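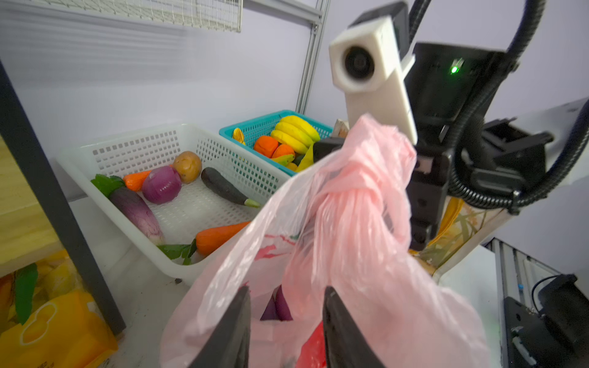 Task allocation is the first thing to settle when a machine is placed beside people who already do the job. In this unit the job is order picking and bagging for a small grocery counter, and the question is which steps move to the machine, which stay with staff, and which new steps appear. Bagging is a useful test case. A thin pink plastic bag held at its twisted handles by one black gripper, with the two fingers of the other hand at the open mouth, takes up both arms for as long as the hold lasts. A person does the same hold with one hand and keeps the other free. Any time estimate that leaves this out will be wrong in favor of the machine.

Unit 3. Work content before and after

Definitions used below. A step is the smallest action that can be handed over without splitting it. A handover is a point where an item or an order passes between person and machine. Residual work is what remains with staff after steps have been assigned to the machine. Induced work is what did not exist before.

The running case is the Mostport site, where Unolero operates a counter with 62 product lines. Before the change, a picker read the order, collected the goods, checked them, bagged them and set the bag on the pickup shelf. After the change, the machine collects and bags goods from open baskets. Staff read exceptions, refill the baskets, inspect soft produce and release the finished bag.

Residual work at Mostport: inspection, substitution when a line is out of stock, customer contact.

Induced work at Mostport: placing goods so that they can be gripped, clearing stops, replacing torn bags, logging faults.

Gion Wallner's site notes put the volume at up to 200 orders per shift. Staff reported that the day felt shorter on walking and longer on waiting. Both remarks should be recorded in the work analysis, because walking and waiting load a person in different ways – the first is physical, the second is attention held in reserve. A job made up mostly of waiting for a stop is harder to staff over a full shift than the step list suggests.

Pay grades and skill

Cuiping Jia compared the old and new job descriptions. The old one listed product knowledge and pace. The new one adds fault clearing but leaves the grade unchanged. Students should note where the description and the observed work differ – fault clearing was done by all staff on the shift, yet only the shift lead had been trained for it.

Safety and access

Refilling takes place within reach of the arms. At Mostport the machine is paused for each refill and restarted by the person who paused it. Restart by a second person is not allowed. The pause is counted as machine downtime in the Kenduvik log, and this puts pressure on staff to refill less often than the procedure requires. See the discussion in Unit 5.

Exercise for next session

Take the log extract of 2,060 orders. Sort each stop by cause: gripping, bag, stock, person in zone. For each cause, name the step in which it occurs and state who carries out the recovery. Mark any recovery that does not appear in the job description. Bring one page, typed. Suqin Tang will collect them at the start of the session.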